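September 26, 2019

Six months of this diary and I see I have written the word "compliance" more often than the word "lunch". Today will not improve the ratio.

The morning went on the naming rules. Kollar want every simulated run logged under a fixed pattern, and the pattern has a slot for "operator". The operator is a script. We asked what to put and were told to put the operator's initials. I have given it the initials S.C., for script, and the form accepted them without a murmur. It would also accept mine, or the cat's, and I made a note of that for the day somebody tells me the log is proof of anything.

After that I settled down to the dish task, the one where the arm has to put a yellow dish in a rack. Section 6 of our draft says a grasp is valid when both fingers touch the object and the object "remains controlled". I wrote that in June and was pleased with it. Three months on I can't say what it means. Controlled by whom, for how long, at what tilt? I spent an hour with a single view of the dish at the rack, trying to mark it against my own wording.

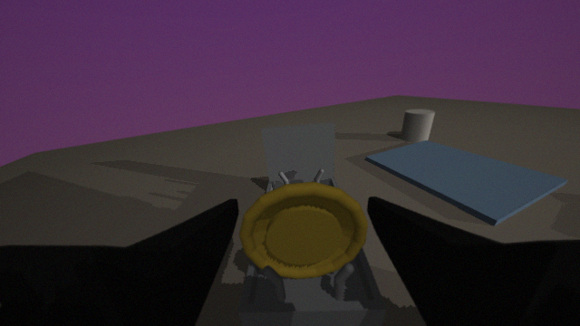 Dish and rack, fingers either side. Valid under section 6, if you are in a good mood.

The Helent guide handles this better, annoyingly. They make you state the tolerance before the run and they don't let you edit it afterwards. We have been writing ours at the end, when we know what number would be kind to us. I rewrote the section with the tolerance first and a lock on the field. Then I needed to change the tolerance and couldn't. So that works.

Lunch was a cheese roll at the desk (there, the ratio).

Afternoon call with the Lazarević side, who are drafting the part on reporting. Their view is that a success rate should never appear without the number of trials beside it. Quite right, and I said so, and then had to go and look up our own. The old summary says 2,000 trials. The folder holds 2,385. Nothing anywhere says which of those were left out or on what grounds, and I have a nasty feeling the grounds were "they looked funny". New rule, effective tonight: anything thrown away stays in the folder with a line saying why, and "looked funny" does not count as a line.

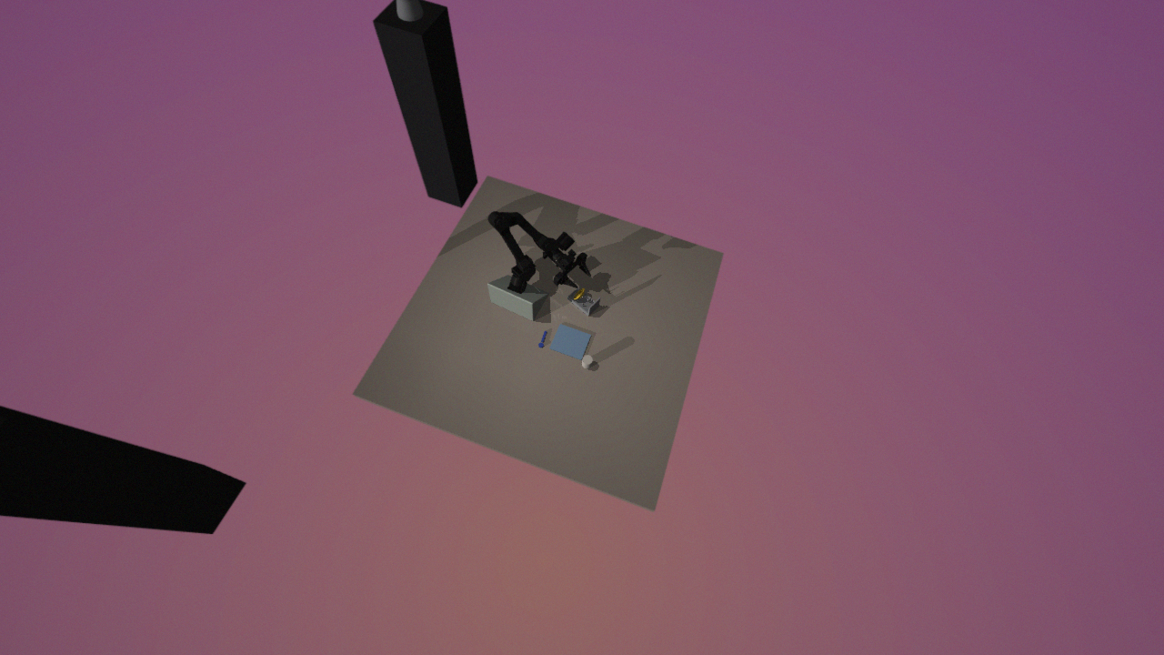 My real quarrel is with the paragraph on starting states, which says the layout must be "representative of normal use". I have no idea what normal use is for a floor hanging in purple nothing. The Masier people want it replaced with a list: every object in the set, its starting position, and whether it is part of the task or only there to get in the way. I resisted this for weeks as fussy. But take the blue tile, or the little off-white ball near its corner. If one run has them and the next doesn't, and the write-up mentions neither, we have compared two different jobs and called it progress. So the list goes in. I have also added the lighting, given how far the arm's shadows reach across the floor, and any camera looking at the thing would have to cope with them.

It brings the draft to 60 pages. The cover note still describes it as a short guide, and I have left that alone for now. Tomorrow, definitions. We use "object", "item" and "part" as though they were three things, and I am fairly sure I did that to avoid repeating myself.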